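Summer Reading Notes from the Fostholm Street Branch
Friday, July 13, 2018

We are one month into summer reading and I have to tell you, the building has never felt so alive on a weekday morning. The doors open at 10 and there is already a line of strollers down the ramp, kids hugging returns to their chests, grandparents comparing notes on which picture books hold up to a fifteenth reading. (Blueberries do. Trucks always do.) Sign-ups passed 200 last week, and you can still join at the front desk any time before the end of the program in August. Pick up a reading log, write your name on it, and you're in!

The big change this year is the family read-aloud hour, which moved from the meeting room to the children's wing. Ginette Fortin has been running it, and if you haven't heard Ginette do a grumpy bear, please rearrange your week. She picks one long picture book and one chapter from something older, and the chapter is the part I want to talk about, as so many of you have been asking about it.

A lot of parents tell me they stop reading aloud once a child can read alone. I understand why – it's the end of the day, you're tired, and there's a kid right there who can do it without you. But please keep going if you can! Children can follow a story by ear well before they could get through the same story on the page, and the books they can't quite manage yet are often the ones they're hungriest for. A first grader who is working hard to get through four lines about a frog can sit and listen to a whole chapter about shipwrecks and want another.

It also takes the pressure off. When you're the one reading, your child gets to look at the ceiling, or lie upside down on the couch, and just hear it. Several families have told me their kids listen best when their hands are busy. Drawing is good, and so is modeling clay, or shelling peas if you have peas. Don't take fidgeting as a sign that you've lost them. Stop for a second and ask what they think the captain is going to do, and you'll usually get a very full answer.
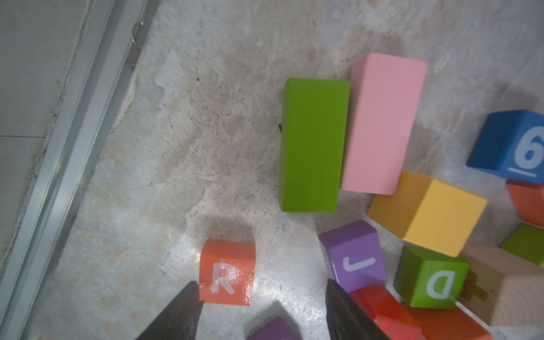

As for how long, start with 10 minutes and see what happens. Ginette's chapters run closer to 15, and she stops in the most outrageous places, right when the lantern goes out or somebody hears a knock. There were actual howls last Tuesday. Two families went straight to the shelf afterward to find the book and finish it at home, and we now have a waiting list for it, so I've asked for more copies from the other branches.

If you're reading to children of different ages, don't worry too much about finding the perfect middle. Yu-ting Tai reads to her three all together and lets the oldest choose on school nights and the youngest on weekends, and the rule is that everybody stays for the first chapter. After that they may wander off. She tells me they mostly don't. I love this rule and have been recommending it to everyone who comes to the desk.

And do read in whatever language you have! Hala Majali and Ziad Khasawneh have started a shared story time in Arabic and English, every other Saturday at 11, and the first one was packed to the windowsills. They trade off page by page, with a lot of sound effects. You don't need both languages to enjoy it. We've added new Arabic picture books to the shelf by the fish tank, along with some Chinese and French ones, and they can all go home with you on a regular card.

A few bits of housekeeping. Reading logs can be turned in as soon as they're full, and you're welcome to start a second one. Audiobooks count. Being read to counts. Reading to the dog counts too, as long as you write down the title. Children under 7 need a grown-up with them in the wing, including during story time. The book drop on the parking lot side sticks in the heat, so give the handle a good pull before you decide it's locked.

Next week Ginette begins a new book, and she won't tell even me what it is. I've seen her carrying something thick and green with the cover turned in. Come early if you want the cushions.

Siham Sabbagh
Children's Desk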